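Can a Robot Arm Help You Build Things?

You have probably seen films where a robot tidies the kitchen, fixes a car and then tells a joke. It makes you wonder why there isn't one in your house. Before you ask for one for your birthday, let's look at what a robot arm in a real workshop can do, and what people only say it can do.

What is a robot arm?

A robot arm is a row of stiff parts joined together by motors. Your own arm bends at the shoulder, elbow and wrist, and a robot arm bends at its joints in much the same way. At the end, where you have a hand, it has a tool. Sometimes the tool is a sucker or a drill. Sometimes it is a gripper with two or three fingers.

Does it know what it is doing?

Some adverts say that robots "think" and "understand". Be careful with those words. When you pick up a hammer, you know what a hammer is. You know it will hurt if you drop it on your toe. A robot arm has no toes and doesn't worry about yours. It follows instructions, and the instructions were written or taught by a person who may have made a mistake.

A good question to ask about any robot video is "How many times did they try?" At the Drinholm shared workshop, one group wanted their arm to pick up a tool from a table and put it down again. They kept a tally on the wall. Out of 36 tries, the arm managed it 11 times. If they had filmed only those 11, you would think it was a genius.

Why is picking things up so hard?

Try this at home. Put a spoon on a table, shut your eyes, and pick it up wearing thick oven gloves. You will probably bump it or grab the wrong end. Many robots have the same trouble. Some have cameras, but a camera can be fooled by shiny metal or a busy pattern. Some can feel how hard they are squeezing, and plenty can't.

Long tools are awkward too. If you hold a hammer by the very end of its handle, the heavy head tips down. Hold it nearer the head and it balances better. You worked that out when you were small, by dropping things. A robot has to be given that information somehow.

What happens on the workshop table?

Getting ready takes far longer than the moving part. The tool has to go where the arm can reach it, and the fingers have to be open before the arm comes down. Then they have to stop at the right height. Too high and they close on air. Too low and they hit the table.

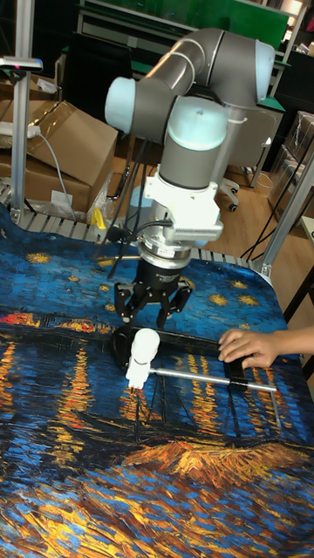

Should you build one?

You could, and you might enjoy it. The Sketum club began with a small cardboard arm worked by string, and it took them 5 Sunday afternoons. It could lift a rubber. It could not lift 2 rubbers. Always have a grown-up with you if you use motors, and keep your fingers away from anything that can pinch.

Just don't expect it to tidy your room. You could have done that yourself by the time the glue was dry.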